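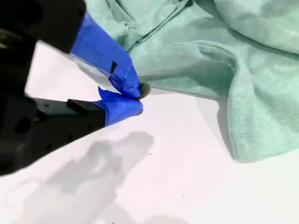
My first season on the gate at Plavine Park I earned 40 bucks a match and all the chips I could carry. Mum reckoned it'd last a fortnight. That was years ago, and there I was in January, still in the same booth with the same dodgy stool, when Maureen Inskip stuck her head through the window and told me we were broke.

"How broke?" I said.

"Selling-the-mower broke."

Now, Maureen had run Skolletbridge Rovers since before I could tie my boots, and she'd said we were broke every summer of my life. But she'd never brought the mower into it. I loved that mower. I gave her a chip and she ate it standing up, looking out at the pitch, which was mostly brown by then except for the bit near the tap.

We needed 4,000 dollars by the Birkett game or the league would hand our spot to Tredosbridge, who had a grandstand and a bloke who did their socks. I can't tell you how much I hated Tredosbridge. I'd gone out with their reserve keeper for a bit (long story, he kept his gloves in my freezer) and even when I liked him I hated them.

"We could get Si-eun back," I said.

Maureen stopped chewing.

Si-eun Ryu was the best winger we ever had, and she'd walked out at half-time against Birkett two years earlier, still in her shin pads, and caught the bus home. Maureen had called her lazy in front of everyone. She wasn't lazy. She'd been doing nights at the bakery and hadn't slept, and I knew that and I didn't say a word, just stood there holding the oranges.
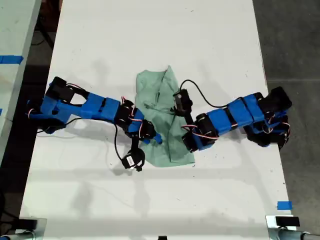

Blue arms over a pale green cloth on a white tabletop.

So it was me who drove over. She was out the front hosing her bins and she didn't turn the hose off, just sort of moved it to the side.

"Did she send you?"

"No. Well – she knows I'm here. She ate my chips."

"Is she going to say sorry?"

I thought about lying. I'm pretty good at it, you have to be on the gate. "I dunno," I said. "I am, but. I should've said something that day and I didn't."

She watered the footpath for a while. Then she asked who we had at left back these days, and when I told her she laughed so hard she got her own shoes wet.

We had over 600 through the gate for Birkett. I ran out of tickets and started writing on serviettes. Maureen came down to the booth before kick-off and stood there fiddling with her keys, and when Si-eun came past with her bag the two of them looked at each other for ages.

"You're late," Maureen said.

"Bus," said Si-eun, and went in to get changed.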